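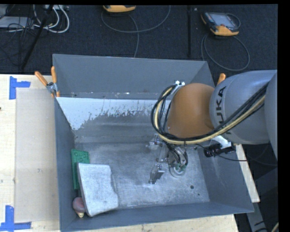
Suction or fingers for bin corners?

Posted by kobina_aidoo, November 1, 2018

We have a KUKA arm over a metal bin with a combined tool, two fingers plus a suction cup. I need to settle on a tool for the next stage and I can't get a clear answer out of my own tests. Parts in the open are no problem with either. Parts that end up against a wall or in a corner are where it goes wrong. In October I ran 41 picks on corner parts with each method. Suction got 32, fingers got fewer, and I stopped writing down the fingers after the bin got bumped and I had to clamp it again.

The other candidate is a Stovel parallel gripper, no suction at all. Has anyone run one in a deep bin?

---

aaksoy wrote:

I had the Stovel for 3 months. Good grip force, but the body is wide and it hit the bin wall before the fingers got to the part. We ended up tilting the wrist for every corner pick, and that slowed everything down. I would stay with the combined tool.

---

libor_s wrote:

I disagree with that. Tilting the wrist is a planning problem and you will have it with any tool. What I don't like on a combined tool is the hoses and cables. Ours was dressed in a big loop around the wrist and it rubbed on the rim whenever we went deep on the near side. How much slack do you have?

---

kobina_aidoo wrote:

Enough that the bundle loops up around the wrist. It hasn't caught yet, but I limit joint 6 so it can't wind up.

---

libor_s wrote:

Limiting joint 6 costs you half your corner approaches. Your finger numbers may be low for that reason alone. Fix the cable routing first and then compare.

---

korkor.a wrote:

What cup are you using? We changed from a flat cup to a Nartey bellows cup and mottled or rough parts got a lot better. Leaning parts too, up to a point. If a slab is propped on something else, the flat cup only seals on one side and you lose it on the lift.

---

kobina_aidoo wrote:

Flat one for now. Leaning parts are most of my misses. I'll order the bellows.

---

aaksoy wrote:

Bellows will swing when you move fast. Drop the acceleration for the first part of the lift. Libor, I still think the gripper body matters more than the routing. A wide body doesn't fit in the corner at any wrist angle.

---

libor_s wrote:

Depends on the bin. Ours has sloped sides and it fit fine.

---

kobina_aidoo wrote:

Plan is to reroute the cables, take the limit off joint 6, and run the same 41 picks again with fingers. Then the bellows cup. I'll post both sets.

---

4 people are following this thread
Contact | Copyright 2018 Plunar Forums | Back to top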